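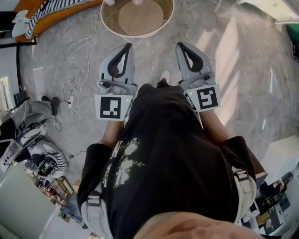 Empecé a interesarme por el préstamo interno de herramientas en Plison cuando me di cuenta de que nuestro cuaderno de registro mentía, y bastante. Tenemos 40 socios con llave, un armario de préstamo y una hoja cuadriculada colgada de un cordel, y con eso pretendíamos saber quién se había llevado qué. Para este trabajo dividí todo lo prestable en tres grupos: lo que se usa sobre el banco, lo que se coge con la mano y lo que se lleva puesto. El tercer grupo me dio más guerra de la que esperaba, porque unas correas gris claro con hebillas de plástico se ajustan al cuerpo de cada cual, y el siguiente que las pide tiene que volver a empezar. En el cuaderno eso no deja ningún rastro (se apunta la salida, se apunta la vuelta y listo), pero en las entrevistas salía una y otra vez.

### 4.2 Lo que dice el registro y lo que dice la gente

Pasé el cuaderno entero a una hoja de cálculo, a mano, durante varias noches que no le deseo a nadie. Salieron 3000 anotaciones de préstamo, repartidas en 16 meses. De ellas, 2000 tenían hora de salida y hora de devolución legibles, y con esas hice todos los cálculos de duración. Las demás las conservé solo para ver qué se pide y en qué época. Sé que es una pérdida fea de datos, y además no creo que sea aleatoria: las devoluciones sin apuntar se amontonan por la noche, cuando la gente quiere cerrar e irse a cenar.

Lo primero que me llamó la atención fue lo cortos que son los préstamos. Yo venía convencida de que el problema eran los taladros que pasaban dos semanas en casa de alguien, y hay casos así, claro, sobre todo en julio, pero la mayor parte del movimiento son cosas que salen del armario, cruzan la sala y vuelven la misma tarde. Para ese uso el cuaderno es un estorbo. Varios socios me contaron que solo apuntan si el armario está cerrado con llave; si lo encuentran abierto, cogen lo que sea y ya está.

También comparé nuestras anotaciones con las de Gromonia, el taller del otro lado del río, que desde hace un tiempo usa Emero, un programita con lector de códigos escrito por uno de sus miembros. Allí casi no hay devoluciones en blanco. Eso sí, tienen otro problema muy suyo: los juegos de piezas (puntas, brocas, llaves de vaso) se registran como una sola unidad, así que una caja puede volver puntualísima y con la mitad de los huecos vacíos. Cuando pregunté por esto en la reunión del lunes me enseñaron un bote lleno de puntas sueltas – su «base de datos paralela», lo llaman.

### 4.3 Lo que cambiamos a mitad del estudio

Tengo que confesar que no supe quedarme quieta observando. A mitad del periodo propuse dejar fuera del registro todo lo que no saliera del local, y se aprobó sin mucha discusión. Esto parte la serie en dos y obliga a leer con cuidado la Tabla 3, donde doy las duraciones por separado. Las herramientas de banco dejan casi de aparecer en el segundo tramo, como era de esperar, y las que se llevan puestas siguen ahí porque casi siempre se piden para trabajar fuera.

Con ese mismo grupo probamos además una etiqueta de tela en la que cada usuario apunta a qué medida dejó las correas. Funcionó a ratos. La etiqueta de Kovács, que compramos por ser lavable, pierde la tinta del rotulador, y ahora estamos cosiendo marcas de hilo de color directamente en la cinta. De ese ensayo todavía no tengo datos suficientes y no lo incluyo en los resultados.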